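Small Kitchens, Large Opinions: laying out a play kitchen
Speaker notes, Gornton Toy Library evening, March

Open with the slide up and say nothing for a moment. Let them look at the strawberry. 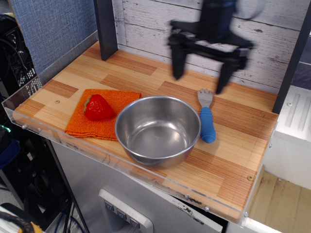

Slide 1: Four things on a worktop

Cloth, strawberry, bowl, fork. Ask who would have put out more. Most hands go up. Mine would too: I once fitted 101 pieces of plastic food into a kitchen the width of a bath towel, and the children played with the box.

Point out that the cloth is a real folded cloth, orange, with a weave you could find with your thumb. The bowl is stainless steel. The strawberry is plastic and makes no claims for itself. Mixing real things with pretend ones is half this talk, so don't rush it.

Slide 2: The strawberry problem

One strawberry, one bowl. Somebody aged 4 will want to put the first in the second, take it out, and do this until tea. We adults find it dull and start offering bananas. Resist. (Pause for the people who have offered bananas.)

Mention the Truvberg set, 100 pieces, lovely tin. At our branch it came back as 100 pieces twice and has been a matter of faith ever since.

Slide 3: Cloths

Tea towels are too big. A small square, folded, does as a place mat, a blanket, a hot pan holder and a hat. Coarse fabric stays put better than shiny. Bright colours get returned. We lost every beige one we owned inside a term, and I can't say I looked very hard.

Slide 4: Forks

Expect a question about forks. There is always a question about forks. My answer: chunky handle, blunt tines, check it over yourself before it goes out, and stay in the room. The blue handle on the first slide is ribbed, and small hands like something to grip. If someone brings up knives, say we'll come to knives. We won't come to knives.

Slide 5: The worktop itself

Go back to the first picture for this. Striped wood-look top, whitewashed planks printed on the panel behind, and a clear lip along the front held on with little round screws. I'm very fond of a lip. Ours at home had none, and peas went under the fridge in numbers I'd rather not discuss.

Check the screws each time a kitchen comes back. Tedeck kitchens need the small screwdriver, the one that lives in the drawer marked "large".

Slide 6: Putting away

Bowl on the low shelf, food inside it, cloth on top. The Trình branch uses labelled baskets with drawings on. Ours are labelled too, in my handwriting, so we use the bowl.

Questions, then biscuits. If time is short, skip the questions.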